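NOTA DE PRENSA
22 de septiembre de 2022

La Asociación Fonseca pone en duda que el nuevo diseño de las facturas de Irneck vaya a hacerlas más fáciles de leer

La entidad pide que se publique el estudio completo en que se apoya el cambio y que se aplace su entrada en vigor, prevista para enero

La Asociación Fonseca de Usuarios de Servicios Domésticos ha recibido con reservas el anuncio de Irneck, distribuidora de agua y gas, de que todos sus clientes recibirán a partir de enero una factura "más limpia, más serena y más humana". Los adjetivos son de la empresa. El diseño es obra del estudio Priritov, y según el dosier de presentación responde a una investigación previa con 400 clientes. La asociación ha leído ese dosier de principio a fin, que son 60 páginas, y no ha encontrado en él ni una sola tabla de resultados.

Lo que sí aparece en el dosier es mucho gris. Gris claro para las notas al pie, gris medio para el desglose de los peajes, gris azulado para el plazo de reclamación. El importe a pagar conserva el negro, en un cuerpo de letra considerablemente mayor que el resto. La asociación toma nota de qué dato ha merecido ese trato.

"Nos dicen que los clientes han pedido menos ruido visual. Puede ser. Me gustaría ver la pregunta que les hicieron", declara Matilde Valente, presidenta de la entidad. "Si a mí me enseñan dos hojas y me preguntan cuál es más bonita, a lo mejor elijo la gris. Si me preguntan en cuál encuentro antes el teléfono de averías, igual contesto otra cosa."

Qué cambia en la factura

De acuerdo con los modelos facilitados por Irneck, la hoja pasa de dos caras a una. El gráfico de consumo se mantiene, aunque pierde los valores numéricos de cada barra, que podrán consultarse en el área de cliente de la página web. La lectura anterior y la lectura actual del contador dejan de ir juntas: la primera baja al pie y la segunda se queda arriba, junto a un dibujo de una gota. El número de contrato se imprime en vertical, en el margen izquierdo.

La asociación no discute que la factura vigente sea mala. Lo es, y lleva años diciéndolo en las reuniones a las que se la convoca y en las que no. Tiene tres logotipos, repite la dirección postal en dos sitios y dedica media cara a un consejo sobre duchas. Pero de una factura mala se puede salir en varias direcciones, y Fonseca no ve claro que la elegida lleve a donde se dice.

La pequeña prueba de la asociación

A falta de los datos de Priritov, el grupo de trabajo de legibilidad de Fonseca hizo en su local una prueba modesta. Se imprimieron los modelos nuevos en una impresora corriente y en papel corriente, y se pidió a 32 socios, con sus gafas habituales y la luz de la sala, que localizaran cinco datos en cada hoja: la lectura anterior, el plazo para reclamar, el teléfono de averías, el número de contrato y el tipo de impuesto aplicado. La mayoría encontró antes los cinco en la factura antigua. Varias personas no llegaron a localizar el plazo de reclamación en la nueva y preguntaron si estaba en el reverso.

La propia asociación advierte de las limitaciones del ejercicio. Los participantes eran socios, conocían la hoja antigua y no todos sentían simpatía por la compañía. No se trata de un estudio científico ni se presenta como tal. "Lo contamos con sus defectos, y por eso mismo podemos exigir que los demás cuenten los suyos", señala Valente.
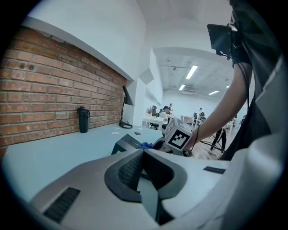

El contraste entre la tinta y el papel es la cuestión que más preocupa al grupo de trabajo, y la que el dosier despacha con más ligereza, en un párrafo que habla de "suavidad tonal". Quien necesita que una marca se distinga de verdad no suele recurrir a la suavidad. El dibujo cuadrado impreso en la cara del cubo blanco es de blanco y negro, sin tonos intermedios que adivinar, y la pequeña etiqueta negra destaca sin esfuerzo sobre la carcasa clara. Pasar de ahí a un gris sobre papel reciclado, que tampoco es blanco, es una decisión que alguien debería defender con mediciones. Fonseca las ha solicitado por escrito y la respuesta recibida remite, otra vez, al dosier.

Clementina Bragança, coordinadora del grupo de legibilidad y correctora de imprenta jubilada, es menos diplomática. "En el taller, cuando un texto salía así de flojo, parábamos la máquina y lo tirábamos. Ahora se presenta en un hotel con café", afirma. Bragança recuerda además que las pantallas en las que se aprueban estos diseños tienen luz propia, y el recibo que llega al buzón no.

El precedente de Nelbridge

Irneck cita como aval la experiencia de su filial de Nelbridge, donde una factura similar lleva en uso desde el año pasado. Según la compañía, las llamadas al servicio de atención al cliente han bajado allí aproximadamente un 5 por ciento, y esa bajada demostraría que los usuarios entienden mejor lo que pagan.

Fonseca considera que la cifra admite otras lecturas. El número de teléfono, que en la hoja anterior iba en la cabecera, está ahora al pie y en gris. Un descenso de las llamadas podría deberse a que la gente comprende su factura, o bien a que no encuentra a quién llamar. También pudo influir un invierno templado, con importes más bajos y menos sustos. La compañía no ha indicado en qué meses se hizo la comparación ni si descontó las llamadas que se trasladaron a la web.

Tampoco convence a la asociación el argumento ambiental. Pasar de dos caras a una no ahorra una hoja: la hoja es la misma y el reverso queda en blanco. Cabría ahí, en negro y a un tamaño decente, todo lo que se ha quitado.

Qué pide la asociación

Fonseca ha trasladado a la dirección de Irneck una carta en la que solicita la publicación íntegra del cuestionario utilizado y de sus resultados, incluidos los desfavorables. Pide asimismo que los datos obligatorios se impriman en negro y con un mismo tamaño de letra mínimo, que las dos lecturas del contador vuelvan a aparecer una al lado de la otra y que el número de contrato se pueda leer sin girar el papel. Mientras no haya respuesta a estos puntos, reclama que la factura antigua siga enviándose por defecto y que la nueva quede para quien la solicite.

La asociación se ha ofrecido a repetir la prueba con Priritov, con las condiciones que el estudio proponga - y con participantes ajenos a ambas partes, si así se prefiere. Si los resultados le quitan la razón, los difundirá por los mismos canales que esta nota. Por el momento, el estudio ha contestado que valora la propuesta "con mucho cariño", expresión que Fonseca no sabe si interpretar como un sí.

Los usuarios que deseen comparar los dos modelos pueden hacerlo en el local de la asociación, en horario de tarde, donde hay copias impresas a tamaño real. Se ruega llevar las gafas de leer. Quienes ya hayan recibido una factura con el diseño nuevo y tengan dificultades para localizar algún dato pueden acercarla y el grupo de legibilidad les ayudará a redactar la reclamación.

Contacto para medios: Clementina Bragança, grupo de legibilidad, Asociación Fonseca de Usuarios de Servicios Domésticos. La carta dirigida a Irneck está disponible para los medios que la soliciten, en negro sobre blanco.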